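What We Asked For and What We Are Getting: The Equipment Budget, April 2023

The equipment request went in at the end of winter and came back, as these things do, with a question mark penciled next to every line. Some of the question marks had been gone over twice. I have now answered all of them and been allowed to keep most of the lines, so here is where the folding project stands on gear.

The first item was grippers. We record our folding on hand-held grippers, and hand-held grippers get squeezed all day by people who would like to go to lunch. Pads wear. Pins work loose. The original plan assumed that a gripper was a thing you bought once, like a filing cabinet. The new plan treats it more like a pair of running shoes. We priced spare finger sets from two suppliers, Stüber and Jakine. Stüber wanted $799 for a set, with a handsome catalog and a delivery date in July. Jakine wanted $223 and sent the quote in the body of an e-mail with no greeting. We ordered 4 sets from Jakine. If they last half as long as the Stüber ones would have, we are still ahead, and I have kept the catalog because it is nice to look at.

The second item was clothes. I had put down a modest sum under "garments, assorted," and was asked whether staff could bring in things from home. Staff could, and did, and we now own a great deal of clothing in the sizes and colors people were ready to part with. The line stayed in at a lower figure. Please note that we are still short of anything with buttons, and that the box by the door is for clean items.

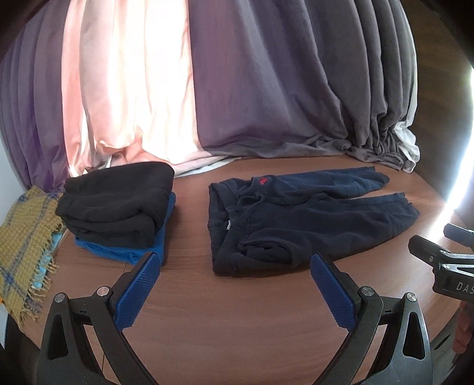
Ruairi Laing
Equipment and Planning, Brarkar

Sweatpants deserve their own paragraph in any budget. A T-shirt is more or less a rectangle with opinions, but a pair of sweatpants has two legs that go where they like, a waistband that won't lie shut and a drawstring that wanders off over the front. Spread out on the table they take up far more room than the finished stack beside them. When I wrote the first draft I allowed the same recording time for every kind of garment. I have since tried folding navy sweatpants with a gripper in each hand, and the second draft is more generous.

Which brings us to tables. The Brinirine catalog has a height-adjustable work surface with a matte top, and I want it very much. It was struck out. The reply said that people fold laundry on ordinary tables and that the recordings should show ordinary tables, and I have to admit this was my own argument from the year before, quoted back to me with the date. So we carry on with wood grain, seams and all, and the savings go to the next item.

Light was the item I expected to lose. A bright window behind a curtain is pleasant to sit near and a nuisance in a recording, particularly when half the laundry is black or dark blue and you would like to be able to tell one layer from the next. I asked for 2 plain lamps with stands. They were approved without comment, the only line in the whole request to get through that way, and I am now sorry I didn't ask for more of them.

Still undecided: storage for the recordings, which is growing faster than the line that pays for it, and the robot arms themselves. My advice on the arms is to wait. The Jakine pair would fit the money we have but would leave nothing for mounting, servicing or the first thing to break, and I'd sooner ask once for the full amount than come back a month later with my hat out. The request for the arms goes in this July, with a servicing line included this time.

If you use the grippers and something on them feels loose, tell me before you tighten it. The spare pins are in the gray drawer under the kettle. Sign for what you take.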